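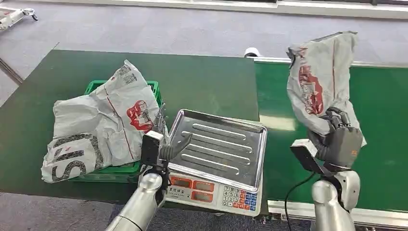
August 11, 2018

Grirkier hand against the Jatness clamp, same jobs as the July runs. Shipping bags from the green basket onto the scale, then over to the belt. Scale display left off today, we only want pick results. Torque limit at 24 on both arms.

Grirkier did 100 picks and held 94. Five of the six misses were bags lying flat, where the fingers closed on a fold and slid off. It does better from the bottom of the bag than from the side. I left the fingertip speed alone - last time I changed it halfway and the numbers were no use.

Edges are the other problem. Bare steel gives the fingertips very little to hold, so I ran a few touches on the scale tray with the wrist camera on. The ribs show up well, but window glare takes out the upper part of the tray. Exposure is still on auto. 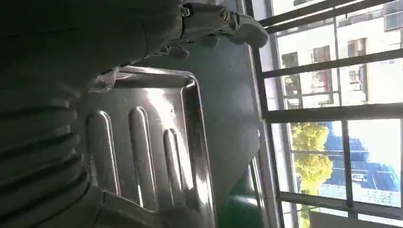
Gerardo Espiritu: I would fix the exposure before blaming the fingertips. The Cruzado controller waits for a clean edge and we are giving it glare. Try it at 12 and leave the pads as they are.

Fair enough. Set to 12, will repeat the tray touches before anyone orders Skumon pads.

Jatness clamp next, on the big woven sack. It needs a straight approach and more room behind the wrist. Powder on the plastic is a worry for the joints, so the sleeve stays on. Benjie Manalastas has the pick log.

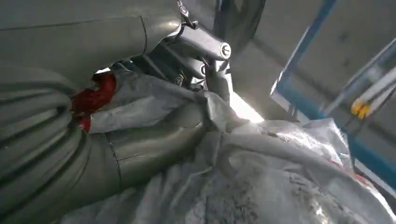
Metal clamp at the woven sack, wrist camera view.

Still to do: flat bags again with the Grirkier, slower close. Wipe the clamp and check the bolts before the next run.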